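Biltska Automation Laboratory
Equipment Safety Review
Minutes of the May meeting

Present: laboratory management, cell operations, controls engineering, mechanical maintenance, safety office. A representative of Brotex attended for items 3 and 4 by telephone.
Apologies: purchasing.

The meeting opened at 10:00 a.m. with the head of the safety office in the chair.

1. Minutes of the previous meeting

The minutes were accepted with one correction. Under the item on door interlocks, "repaired" should read "inspected." The repair is still open and will be carried to the next meeting.

2. Matters arising

The new floor marking outside the Urrutia test bay has been laid. Operations asked that the line be extended to the tool cabinet. Maintenance will do this when the second delivery of tape arrives.

The first aid cabinet key is now held at the front desk during working hours. The question of access in the evening was left open.

3. Unplanned release in the two-arm cell

Controls engineering presented the written report on the release that took place in the two-arm cell during the microphone placement task. The report had been circulated before the meeting and was taken as read. The chair asked that the main points be entered in the minutes.

The task requires the right arm to hold a handheld microphone and seat it in the clip of a small tripod stand on the table. The left arm is then to steady the stand while the right gripper opens and withdraws. The cell was running at 50 percent speed, as required for any task that has not yet been signed off. The operator was at the console and the entry panel was closed.

On run 105 of the series, the right gripper opened before the handle had entered the clip. The microphone fell against the stand, and the stand tipped toward the front of the table. The left arm had already begun its closing move and continued for 2 seconds after the release, at which point the operator pressed the emergency stop. Both arms halted. No person was inside the enclosure and there was no injury.

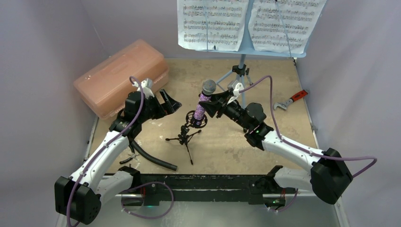

The controller log shows that the open command was not sent by the task program. It came from the recovery routine supplied with the Nurari gripper software, which starts when the connection to the gripper is lost and then restored. The default action of that routine is to open the fingers fully. The log records a break in the right gripper's connection shortly before the release.

Mechanical maintenance examined the right gripper cable after the event and found the connector at the wrist not fully seated. The locking collar had not been turned to its stop. Maintenance could not say when this condition began. The cable had last been handled at the monthly check, and the check sheet has no line for the collar.

The safety office observed that there were two separate faults, the loose connector and the default action on reconnection, and asked that they be tracked separately. A third point was raised by operations: the left arm has no means of knowing that the right gripper has opened outside the program. Controls engineering agreed and stated that the two arms share a stop circuit but do not share gripper status.

The Brotex representative confirmed that the default action can be changed to hold the last position. The representative cautioned that a gripper set to hold will remain closed on whatever is in it, including a hand, and that the manual release procedure must be posted at the cell if the setting is changed. The safety office supported this view. Operations asked whether the manual release could be reached with the entry panel closed. It cannot. The procedure will therefore begin with the emergency stop and lockout before the panel is opened.

There was discussion of whether the operator should have stopped the cell sooner. The chair ruled that the response was in line with training and that the report should say so plainly.

It was agreed that:

The cell remains out of service for two-arm tasks until the actions below are closed. Single-arm work may continue at reduced speed.

The recovery routine is to be set to hold on both grippers. Action: controls engineering.

The left arm is to stop on any change in the right gripper that the program did not command, and the reverse. Action: controls engineering.

A line for the wrist connector collar is to be added to the monthly check sheet. Action: mechanical maintenance.

The manual release procedure is to be written, tried with the power locked out, and posted at the console. Action: safety office with cell operations.

Following these changes, the microphone task is to be repeated 10 times with a member of the safety office present before the cell is returned to normal use.

4. Items permitted on the cell table

The safety office asked for a ruling on loose items inside the enclosure. The present instruction says only that the table should be "kept clear," and operators have read this in different ways. Operations pointed out that several tasks call for props on the table and that a blanket rule would stop useful work.

It was agreed that each task sheet will list the items permitted on the table. Anything not on the list, including hand tools, is to be removed before the arms are powered. Brotex will send the wording used at its own site for comparison. Action: cell operations to draft.

5. Spare parts

Maintenance reported that one spare gripper cable is held in stores and that a second has been requested. Purchasing was not present to confirm the order. The removed cable is to be tagged and kept for inspection, and is not to go back into stock.

6. Any other business

Operations asked that report forms be available in paper at the console, as the shared terminal is often in use. Agreed.

The next meeting will be held in the same room, with item 3 first on the agenda.

The meeting closed at 11:40 a.m.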